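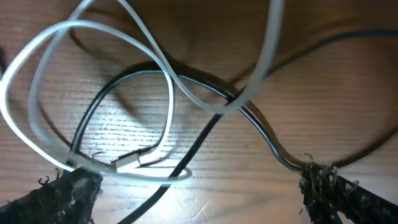

Brelloseck (software)

Brelloseck is a perception and planning package for robot arms that handle cables, cords and other deformable linear objects. It estimates the path of each cable from wrist camera images, records where strands cross, and proposes grasps for a two-finger gripper. It was written by Leen Nseir as an extension of the older Politis motion library.

Overview

Rigid objects can be described by a single position and orientation. A cable cannot, and two cables in one pile may share a similar outline while differing in which strand lies on top. Brelloseck therefore stores the workspace as a graph. Nodes are crossings, plugs and points where a cable leaves the view; edges are the visible lengths between them.

Perception

The segmentation stage labels pixels by cable. A flat white cord and a thin, glossy black one on a brown wooden tabletop can be separated largely by color, although highlights on the black jacket may split it into short fragments. Cast shadows are a second source of error, as a soft dark curve on wood can resemble a black strand. The tracer rejects candidates whose edges are too blurred or whose width varies too quickly.

Each traced cable is resampled to at most 400 points. At every crossing, a classifier assigns an over or under label with a confidence score. Crossings that score poorly are marked unknown, and the planner may request another view from a different wrist position.

Planning

The planner, Drirerari, ranks three types of action: pull, lift and spread. A visible plug is preferred as a starting point because it fixes one end of the graph. If no plug is found, the planner selects the topmost strand with enough clearance for both fingers. Up to 4,000 candidate grasps are sampled per cycle, and those that would close on more than one cable are discarded.

Control

Finger closure is force limited. The arm stops when the measured tension exceeds a set value, after which the graph is rebuilt from a new image. Finger outlines are masked before tracing, so that dark coverings are not joined to a black cable.

Tooling

Recorded trials are stored in the Herkix log format, which pairs images with joint states and graph revisions. The regression set contains 942 trials. Version 2 added a replay viewer and manual correction of crossing labels.

Limitations

Tight knots, transparent jackets and cables of matching color remain poorly supported. Strands that leave and re-enter the view are treated as separate until a wider image connects them.

See also

Deformable object manipulation
Visual servoing
Knot theory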